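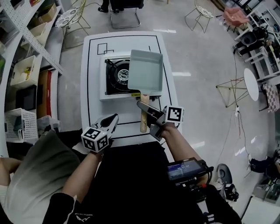
Right gripper at the pan handle, square pan on the portable stove.

From: Gebremedhin Adugna
To: home-automation list
Subject: Re: Can they do chores yet?

Hello all,

Hamdia Moges wrote:
> I read the thread from September again and I am still not convinced.
> Everybody shows folding and wiping. In our shop at Urside we would be
> glad if a machine could only move a hot pan from one place to another
> and not spill. Is anyone near to this, or should I ask again in 2 years?

I think you should ask again before that, but I would not order anything now.

The pan looks like an easy object and it is not. The handle on the one I attached is light wood and the gripper has two fingers, so the hold is on a narrow piece while the weight is all at the other end. If you close a little too far back, the pan turns in the fingers. A person corrects this with the wrist and does not notice. With hand-held grippers you begin to notice, and I recommend everyone on this list to try them for one afternoon.

Here is our own experience with Hadgu, for what it is worth. We gave it 42 trials of lifting an empty pan and putting it down on the burner again. It was fine when the handle pointed to the same side each time. When we turned the stove a little, about half of the trials failed. We have not tried with oil, and I do not want to be the first.

For the shop floor I am more hopeful. Belteck parts come always in the same tray and do not burn. For a kitchen, I would say no for now.

Does somebody have results with the Zollex fingers on round handles? The soft pads interest me more than the price.

Regards,
Gebremedhin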